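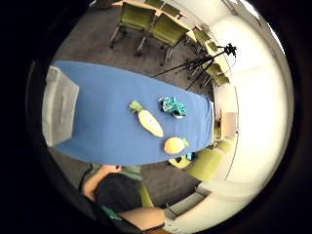
# Does anybody iron a tablecloth anymore?

Textiles and Everyday Life, spring project
30/03/2025

I picked tablecloths for my project pretty much by accident. My first idea was quilts, but three other people in the class had already grabbed quilts, and I was standing in my grandmother's dining room when I got the email saying so. She had the good cloth out. So, tablecloths!

What I wanted to find out was simple: do people in Prurkdale still use them, and if they do, who takes care of them? I wrote a one-page survey and left copies at the library, the Kwan laundromat on Fliltlow Street and the church hall (thank you to everyone who let me tape a box to their counter). I put out 200 copies and got 68 back, which my teacher says is a good return for paper. I was hoping for more, but okay.

## What people told me

Most of the people who answered own at least one tablecloth, and a lot of them own way more than they use. The usual story is a drawer or a closet shelf with a stack of them, and one or two that come out for holidays. Several people wrote that they had a cloth from a parent or grandparent that they've never put on a table at all. One person wrote "too nice" and underlined it twice.

Plain colors beat patterns, and that surprised me. I figured everyone would say checks or flowers. Blue and white came up over and over, and a few people said they bought plain so it would go with whatever dishes they had (my family's dishes don't even go with each other, so I get it).

Ironing was the fun question. I gave four choices: always, sometimes, never, and "I hang it up and hope." That last one was a joke and it won. I probably shouldn't have put a joke in a survey, because now I can't tell if people meant it or just liked it.

## The ironing test

I also wanted to try some of the tricks people wrote in the comments. I used an old cotton cloth, washed it the same way every time, and folded it into the same square overnight so the creases would be fair. Then I tried:

- a hot iron with no steam
- a hot iron on damp cloth
- a spray bottle and smoothing by hand
- ten minutes in the dryer with a wet washcloth

Damp cloth plus iron was the clear winner. The spray bottle did okay in the middle but left the fold lines, and the dryer got rid of the little wrinkles and made one giant new one. Dry ironing took forever and my arm hurt.

## Things I'd change

My survey boxes were in places where older people go, so my answers lean that way. If I did it again I'd put some at the high school. I'd also ask about size, since so many comments were about cloths that don't fit the table people have now! One lady in the laundromat told me she keeps a long one for a table she sold before I was born.

I ran out of time to look at paper and vinyl ones. I'm planning to do that in April for the extra credit part, if I can find enough people willing to let me look in their closets.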